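Marchetti Countertop Taco Press & Warmer, 2-in-1

Sold by Malel Kitchen Supply, Zikville. Updated Nov 28, 2023

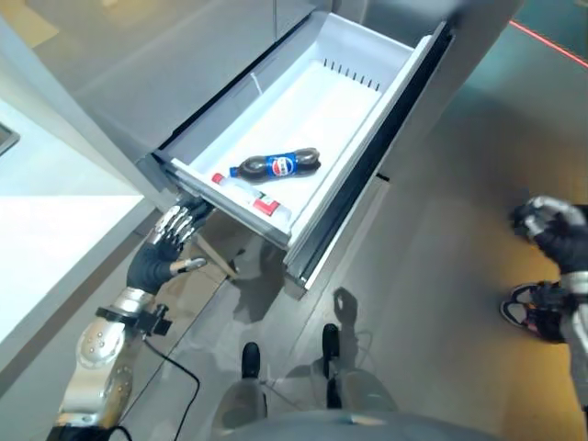

What it is

A cast iron tortilla press with a lift-out warming tray underneath. Press on top, tray slides out the front. Built for small restaurants, food trucks, pop-ups, and anybody at home who makes tacos for a crowd more than once a month. We sell a lot of these to places doing mixed menus: bulgogi tacos, curry tacos, birria ramen with a side of tortillas, that kind of thing. If your menu is all flour burrito wraps you want the bigger press, not this one. Ask us.

Comes in one size. Plates take a 6 inch corn tortilla. You can squeeze a bit more out of it if you press thin but the edges get ragged.

What's in the box

Press with handle attached
Warming tray and lid
Power cord for the tray (the press itself is manual, no power)
Pack of 48 precut liner sheets
Short instruction card. It's in English and Spanish, the Spanish is better

Not in the box: masa, scoop, tongs. Scoops are on the smallwares page.

How it works

Plug in the tray and let it come up while you mix your masa. Line both plates. Ball of dough in the middle, slightly toward the hinge, then close and lean on the handle. One firm push, don't bounce it. Peel, cook on your own griddle or comal, then stack in the tray with the lid on.

The tray keeps tortillas warm and soft. It does not cook them. We get this call every week. It holds a stack at serving temperature and keeps the moisture in, thats all it does. Put a clean damp cloth on the bottom if you're holding through a long lunch.

Low and high settings. Low is right for corn. High is for flour, or if the truck window is open all day in December.

Masa notes

Fresh masa presses best. Dry mix is fine, just rest the dough covered before you start. If it cracks at the edge, add water by the spoon. If it sticks to the liner, too wet, knead in a little more mix.

Customers have also run kimchi juice, beet juice, and spinach puree in place of part of the water. All press OK. Beet will stain a cloth so use an old one. Gochujang straight into the dough gets tacky and burns fast on the griddle, go light.

Small dumpling wrappers also work with a wheat dough if you rest it long enough. They spring back some. Not what it's made for, but people ask.

From a customer

Samuele Galli runs a lunch counter in Jaltemcombe and bought his first one from us used. He sent this along:

"Second one now, the first is still going. We do short rib tacos with pickled radish and a pork belly one with salsa verde. The lunch line got faster once the tortillas were sitting warm next to the griddle and not across the kitchen. My only complaint is the lid knob, it gets hot. I wrapped mine."

The knob on current stock has been changed to a taller one. If you have the older press and want the new knob, email with your order number and we'll mail it, no charge.

Care

Press plates: wipe down, dry right away, thin coat of oil. No dishwasher. No soaking. If it rusts, scrub it back with steel wool, oil it, and heat it in a low oven. It will be fine.

Tray: unplug, let cool, lift the insert out and wash in warm soapy water. The insert can go on the top rack of a dishwasher. The base can't, it has the wiring in it.

Hinge pin: drop of food-safe oil when it starts to squeak. Check the pin clip while you're down there. They do work loose on trucks.

Liners: reuse until they crease, then toss. Refills come in packs of 48 or a case of 1,000. A cut-up freezer bag works in a pinch.

Warranty

2 years on the tray and cord. Press plates and handle are covered for cracks and casting faults for the same period. Rust isn't covered, and neither is dropping it. Keep your recipt, or just give us the name on the order and we can usually find it.

Commercial use is fine and doesn't change the warranty.

Shipping and pickup

Ships by ground in a double box, it's heavy. Pickup at the Zikville counter is free, come to the side door and have your order number ready. Please bring somebody to help if you're getting more than one.

Returns within the first month if unused. If you've pressed with it, call first and we'll work something out, but it can't go back on the shelf as new.

Questions we get

Does the handle come off for storage?
Yes. One bolt, wrench not included.

Will it press frozen dough?
No. Thaw it all the way.

Can I get the press without the tray?
Not from Marchetti at the moment. We have a plain press from another maker, no warmer, see the presses page.

Does it need a special outlet?
Standard household plug. Don't run it off the same strip as your rice cooker.

Can I leave the tray on overnight?
No. Turn it off at close.

Left handed?
Works either way, just turn the press around.

Replacement parts

Lid, knob, tray insert, cord, hinge pin and clip, handle bolt. All in stock at last count except the lid, next batch due in December. Call or email to order, they're not in the cart yet.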